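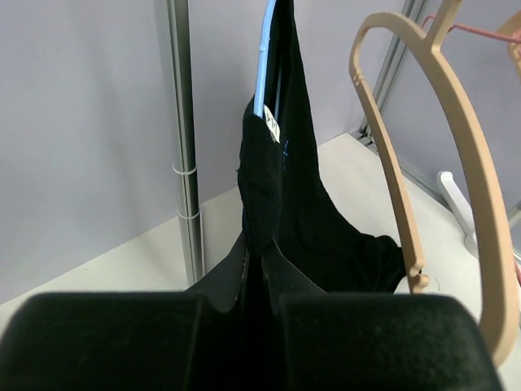
Black top on a blue hanger.

Cirnham Writers' Press, monthly meeting
Wednesday, 7 p.m., 11 members present

Minutes of the last meeting were approved with one spelling fix.

Second edition of "Kodmont Winters." The proof runs to 213 pages. Chapter 5 is still missing its notes. The index will be redone after the page numbers are final. Agreed to hold the e-book until the paperback is ready.

Printing. Two quotes came in. Plerkeo was lower but wants files in a different trim size. Vote to accept Plerkeo carried, 9 to 2.
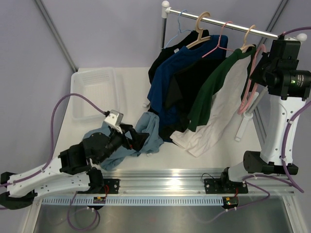

Duyên Đàm asked that the old edition stay on sale until the new one is listed, as the library still orders it. Agreed.

Azar story collection: deadline for submissions moved to the end of December. Cover price to be set next time.

Adjourned 8:40 p.m.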